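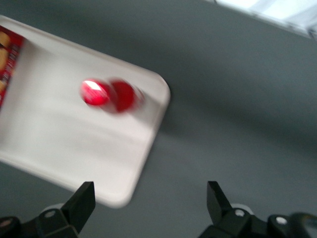
Puspita Sumampouw
Diary keeper and Sunday baker

Home | Diary | Recipes | Garden | Write to me

Aug 13, 2025
Filed under: Kitchen diary, Small pleasures

Snack tray day! I have been looking forward to this since the weekend and I don't care how daft that sounds. Out came the white tray, the one with the rounded corners, and by mid-morning I had something red and shiny on it and a red packet with golden-brown biscuits printed on the front, and I was as happy as I have been all week.

I love that tray. I bought it at the shop in Bralden that sells off old café stock (it was 3 pounds, and the woman wrapped it in so much newspaper that I couldn't get it into my bag) and it has gone everywhere since. Breakfast in bed, seedlings, jigsaw pieces, a whole Christmas of mince pies. It has a nice raised rim, so things that roll can have a good roll and come back again, and it is plain white, so whatever you put on it looks like it matters. Red looks best of all. A red thing on a white tray cheers me up in the same way clean sheets do.

Anyway, the plan. Ismail is coming on Saturday with the children and I have promised them a proper spread, the kind we had at my gran's, where everything came out at once and you were allowed to start wherever you liked. So today was for trying things out. I wanted to see what would fit and what would need its own plate. I do this every time, and every time my sister tells me to just put it on the table and stop fussing, but fussing is the best part!

First thoughts, before I forget them. Packets standing up take less room than packets lying down, but I would like the biscuits out of the wrapper by Saturday and fanned along one side. Cheese on the wooden board. Grapes in the blue bowl. Nothing wet on the tray itself, as I learned with the pickled beetroot last summer – pink puddles everywhere and a stain on my good skirt. The round red things go in the middle, where small hands can reach from both sides and there is less to argue over.

I made a list on the back of an envelope and it got longer and longer. Crackers, two sorts. The soft cheese from Sevemia, if they still have any on Friday. Tomatoes from the plant by the back door, which has gone mad in this heat – I picked one warm at lunch and ate it over the sink with salt and wished I'd picked 10. Apple juice. Something chocolate, kept in the fridge until the very last minute. Paper napkins, the yellow ones, roughly 50 left in the drawer from the street party and I am determined to use them up.

Rang Ismail at 11 to ask if the little one still won't eat anything green. She won't. She will eat cucumber if it is peeled, which made me laugh, and now cucumber is on the envelope too.

In the afternoon I wiped the table down twice and moved the chairs about to see if we could all squeeze round one end. We can, if I sit on the step stool, and I rather like the step stool. Then I put the kettle on and opened my new book and read the same page over and over, thinking about whether to make the cheese straws tonight or leave them for Friday so they're fresh. Friday, I think. Though I might do a tiny batch tonight, just to check the oven is behaving.

Must remember to buy butter.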